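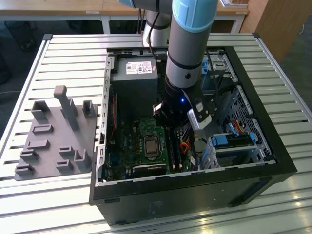 Martim Veloso
Second-hand and repairs, Porkero

Home | Shop | Repairs | FAQ | Find us

Reading time: 3 minutes
Print this page | E-mail this page

Buying a second-hand desktop: your questions

I answer most of these across the counter every Saturday, usually with a queue building up, so I've finally typed them out. If yours is missing, drop in or send me an e-mail and I'll add it when I next get a quiet afternoon (May, probably!).

Is a used desktop going to be slow?

Depends what you want it for. For e-mail, letters, video calls and the telly catch-up sites, an old office machine is perfectly happy as long as it has a solid-state drive. If it still has a spinning hard disk, that's the first thing I'd change. I've seen people ready to throw a computer in the skip over a tired disk, and it makes me wince every time.

Big modern games are another matter. Come and talk to me before you buy for a teenager, please.

How much memory do I need?

I tell people 8 GB at the least and 16 if they keep lots of tabs open, which you do, everybody does. You can often add more later. Check how many slots the board has and what type it takes before you order anything, and if you're not sure, bring me the model number and I'll look it up while you wait.
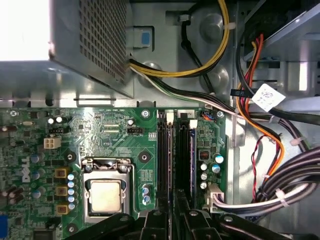 Power supply, motherboard and memory slots in a Dell desktop.

Can I open it up myself?

Yes, do! Shut it down properly, unplug it at the wall, then press the power button once to drain what's left. Lay it on its side on a table with decent light, and touch a bit of bare metal on the case before you go poking about. Take a photo on your phone before you pull any cable out – you will not remember where it went, I never do.

The one part I'd ask you to leave shut is the power supply itself. Swap the whole unit by all means, but don't take its lid off.

My drive was sold as 512 GB and it says 477. Have I been diddled?

No, and you're in good company, I get this one constantly. The people who make drives count a gigabyte as a thousand million bytes, and Windows counts in its own slightly bigger chunks, so the same drive comes out as a smaller number. Some of it also goes on recovery bits you can't see. Your 477 is fine.

Will it run the latest Windows?

Ask before you pay. Plenty of older machines work beautifully and still aren't on the supported list, and sellers don't always mention it. On our shelf tickets there's a line that says yes or no. If it's a no, Linux is a good home for it, and I'm always glad to show you round on one of ours. My mum used it for years and only ever complained about the card game.

What happens to the last owner's files?

We wipe every drive that comes in, before it goes anywhere near the shelf. If you buy from a private seller, wipe it yourself and start from a clean install, even if they swear blind it's been done. You don't want somebody else's tax returns, or whatever else came along for the ride.

Do you give a guarantee?

Three months on the computer, parts and labour. Keyboards and mice I throw in for nothing, so those you take as you find them. If you've added your own parts and something plays up, bring the lot in and we'll have a look together.

Can you move my old stuff across?

We can, if the old drive still reads. Photos and documents are straightforward. Programs mostly need installing again, so dig out your passwords and licence keys first, it saves a second trip. Browser bookmarks come over too if you remind me.

Do I need a new monitor?

Probably not, but look at the sockets. Older office desktops often have DisplayPort and no HDMI, and a cheap adapter sorts that out. I keep a box of them by the till.

What do you do with the ones you can't sell?

Good parts go into the spares drawers, and the rest goes off to a proper electrical recycler. You can drop your own dead desktop with us too, free of charge, but ring first if you've more than two. The back room is not large and I do need to get to the kettle.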